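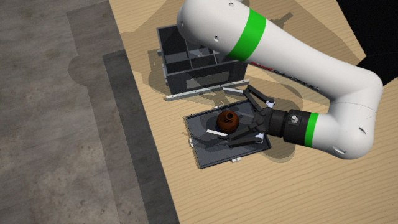

Render of the arm over the table, green bands at the upper link and before the wrist.

February, notebook, document review bench

Yimer matter, second pass on the privilege log. Started 9.10.

Picked up where Bontu left off. She had the supplier correspondence sorted into the three folders (clearly privileged, clearly not, ask Lemlem). The "ask" folder has grown since last week and needs bringing down before Lemlem sees it. Most of what is in there is email where one of the Draletti in-house lawyers is copied but nobody asks her anything. We agreed in January that a bare copy doesn't make it privileged. Moving those out unless the body of the email asks for advice or repeats advice already given.

Sample for the morning: 300 documents pulled at random from the "clearly not" folder, to see what the first reviewers missed. Read the lot. 2 should have been held back. Both were forwarded chains where the legal advice sits at the very bottom, under a string of delivery dates. The reviewer will have read the top message and stopped. Have moved both and put a note on the sheet.

To fix: reviewing instructions, paragraph on chains. At present it says "consider the whole document". Suggest "scroll to the end of every chain before coding". Feven to reword, she wrote the original.

11.30. Search terms. The lawyers' surname list was missing the married name of one of the Draletti people, so anything she sent after the change never got flagged. Reran with the name added. 326 extra hits. A good many will be calendar invitations. Hagos is taking these this afternoon and will code invitations in bulk where there is no text in the body.

Query for Lemlem: the note of the call with Cornisus. It was typed up by the project manager, not by a lawyer, but the heading says it was made at the solicitor's request. Was a claim in view at that point? The first letter complaining about late delivery is dated before the call, so I think yes, but the note itself doesn't say so. Left it as withheld for now. Need a line from her either way before the log goes over.

Redactions. Tested the export again because of last time's trouble. Took one of the part-privileged board papers, redacted two paragraphs, exported, and tried to copy the text out from under the boxes. Nothing came out. Then searched the exported file for a word I knew was under the box and it found it. So the picture is clean and the text layer isn't. Redid the text recognition on the redacted version, exported again, searched again, no hit. This step has to go in the written procedure. It is not on the checklist and I only did it because Eyerusalem mentioned it.

Anything already exported needs checking. Only the trial batch has left this room and it had no redactions in it (checked the sheet, then opened the files as well).

2.45. Log descriptions. Went through the first page with Eyerusalem. Too many entries say "email re legal matters". The other side will object and they'd be right to. Agreed wording along the lines of "email from solicitor giving advice on termination of supply agreement". Sender, recipient, date, kind of document, subject of advice in general terms. Don't quote the advice. She has done almost 100 of the entries and will carry on from there.

The Floltutar attachments still won't open. Tried the viewer and the original program, same message. Asked for fresh copies from the client's side. Until they come, log them as "not yet reviewed", don't guess from the file name.

Hagos back at 4.20. Invitations done. One of them had a full page of advice pasted into the body, so the "no text" rule was worth having. Rest of his hits to go to second review.

Left to do
Feven: chains paragraph, add text layer step to checklist
Lemlem: call note
Bontu: finish the "ask" folder, copied-only emails first
Me: second sample once the chains paragraph is out, same size, different reviewers
Chase Floltutar copies

Password for the export drive has been changed, ask me for it in person.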